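Mulside Clothing Reuse Project
Progress report to the Jiltero Fund
Thursday, April 29, 2021

Work under the grant has gone mostly to the hanging and folding side of the project. Sorting was already in fair shape in January, so we left it as it was and put the hours into getting clothes from the folded stacks onto hangers and racks.

We now have over 700 garments logged. Dark knits and tops make up the largest group. They are kept folded until they are needed, then laid out flat, put on a hanger and hung on a small rack.
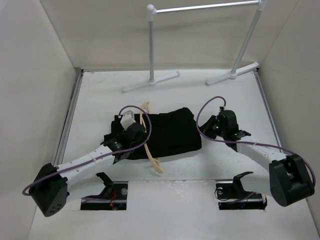
Dark items still take longer than light ones. The neck opening is hard to find on black cloth, and a hanger that goes in crooked has to come out again. Laying the garment flat on a white surface has helped, and we plan to keep doing it.

Two purchases were made in this period, both from Clornier: hangers and replacement fittings for the racks. Both came in under budget. The Nanayakkara order for garment bags is two weeks behind, and we have asked for a new delivery date.

Next period we will start on coats and heavier jackets. We are not requesting any change to the payment schedule. Receipts are attached separately.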